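Sun 30 August

Hand grippers, finger comparison, carried over from the bench list

Tharun wants a decision between the two finger sets before the next batch gets printed, so today was mostly that. Set P is the Prurkow block finger, wide face, chamfered front, two screws from the top. Set C is the Cevness narrow finger. Same rack and same linkage under both, so any difference should come from the fingers and the pads and nothing else. Controller is the Panicker board in both cases, firmware unchanged from last week.

Setup before anything was gripped:

Zeroed both grippers fully closed on a bare pad, then opened to the stop and read back. P read the same value three times running. C drifted by one step on the second read and stayed there. Tightened the pinion screw and rezeroed, no drift after that. Check the screw on the spare too, it came out of the same bag.

Exposure on the gripper camera locked at 1000. With auto exposure on, the white tabletop drives everything dark and the finger edges vanish into the background. At 700 the table is fine but shadows inside small openings close up completely. 1000 clips a little on polished metal. I can live with that.

Closing force. The spring scale between the pads gave 832 grams for set P at full squeeze, average over the long pull. Didn't write down the individual pulls, should have. Set C came out lower but the scale hook does not seat well on the narrow face, so I don't trust that number and am leaving it out. Needs a flat adapter. There is a drawing for one in the Ploren folder from January, never printed as far as I can tell.

Pad material is the same sheet for both, cut with the same knife. Set P takes a full rectangle, set C takes a strip and wants trimming at the tip, otherwise the strip lifts at the corner after a few closes. Glue line on C is thin. Would prefer a recess.

Lifting the figurine out of the paper bag:

This is the task that separates the two. The bag opening is small and the rolled rim is soft, so anything wide pushes the rim before it reaches the figurine. With P the chamfer touches the rim first on nearly every approach unless the gripper comes in steeply. Coming in steep is fine for the hand and bad for the camera, which then looks at its own fingers. C goes in beside the figurine with room left over. The contact patch is small, though, and the figurine is rounded, so it wants to rotate around the line between the pads. Gripping at the waist between the two bulges is better than gripping the top one.

Did 21 attempts with each set, alternating in blocks so that I would not get tired on one of them only. P lost most of its failures on entry. C lost its failures after the lift, by rotation. Two different problems, and I think the second is easier to fix with a softer pad. Per-attempt notes are on the clipboard sheet, will type them up.

Changing hands in the middle of an attempt makes the timing useless. Threw those out and repeated them.

Cylinders:

Smooth cylinders are where P earns its keep. The wide face lines itself up on a vertical pole and stays there. C will hold a pole but lets it tilt in the plane of the jaws if it is picked up far from the balance point. Started closing on the lower section only, where a tilt is easiest to see against a plain backdrop. For the log, jaw position at contact repeats to within one step on the same pole, which is better than I expected from a printed rack.

Linkage play is still there at the outer pivots. It shows up as a small toe-in at the fingertips when squeezing hard. The bushings themselves look all right to me, the play is between bushing and printed bore. Ream less next time, or go one size down on the drill.

Cables: strain relief on the left unit needs to move back. As it is, the loop presses on the outside of the hand and you start holding the gripper differently to avoid it, which is a bad thing to have in a comparison.

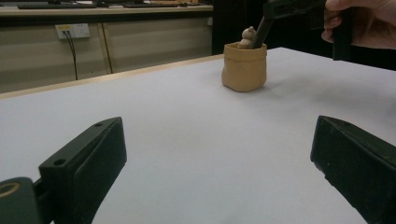
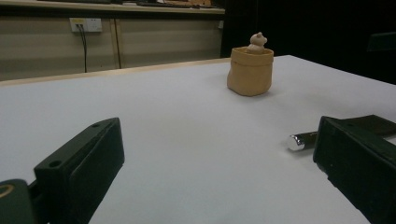
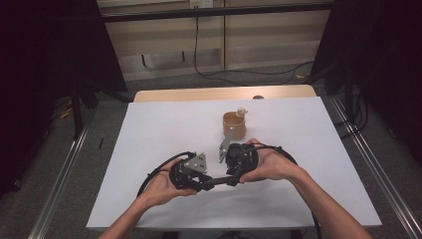
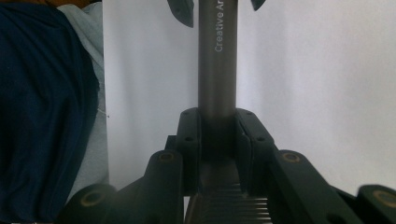
Where this leaves the decision. I would not print either set as drawn. Proposal for Tharun is a P body with the front third narrowed toward the C width, chamfer moved to the outer side, screw pattern unchanged so it bolts onto what we have. The pad recess gets cut into the face at full length – that takes care of the lifting corner as well. If he would rather keep two separate sets and swap per task, that works, but swapping means rezeroing, and rezeroing in the middle of a session has cost us data before.

Open items:

Flat adapter for the spring scale, then repeat the force pull on both sets and write every pull down this time.
Softer pad sheet, two thicknesses.
Pinion screw on the spare gripper.
Shorter cable or a clip farther back on the left unit.
Ask Tharun if the Panicker board can log motor current along with position. If yes, the rotation slips might be visible there and the video would only be needed for checking.
Rerun of the bag task with camera tilt changed by one notch. Try it with P first, the entry problem could be partly a viewing problem.

Clipboard sheet is in the top tray under the calipers. Grippers left on the zeroed setting, please don't turn the pinion by hand.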